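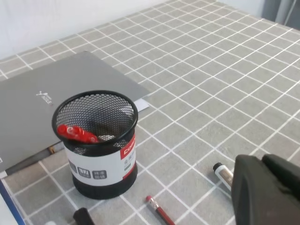
Mesa 2: portátil fechado e porta-canetas de rede, ainda com a cinta de papel.

Caderno da oficina, junho. Arrumação da mesa de escrita

Toalha aos quadrados mantida, serve de referência para alinhar o material. O porta-canetas fica à frente do portátil. Há uma folha metida por baixo do canto direito do portátil: passar para a pasta Stosemance, ref. 242. Cinta do porta-canetas por retirar; ver antes se a Eltach aceita devoluções sem ela.

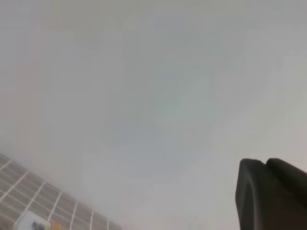

Página alterada pela última vez em junho, às 16h40

Superfície cinzenta clara, sem marcas que se distingam. Muito desfocada.

Pendentes:
- confirmar com a Trillomance o prazo das duas caixas de arquivo;
- canetas de feltro separadas das esferográficas, como na mesa do projeto Ryu;
- etiqueta nova para a mesa, a atual descola com o álcool.

Limpeza da toalha só com pano húmido. O detergente do armário deixa película e os quadrados ficam baços. Repetir no fim do mês.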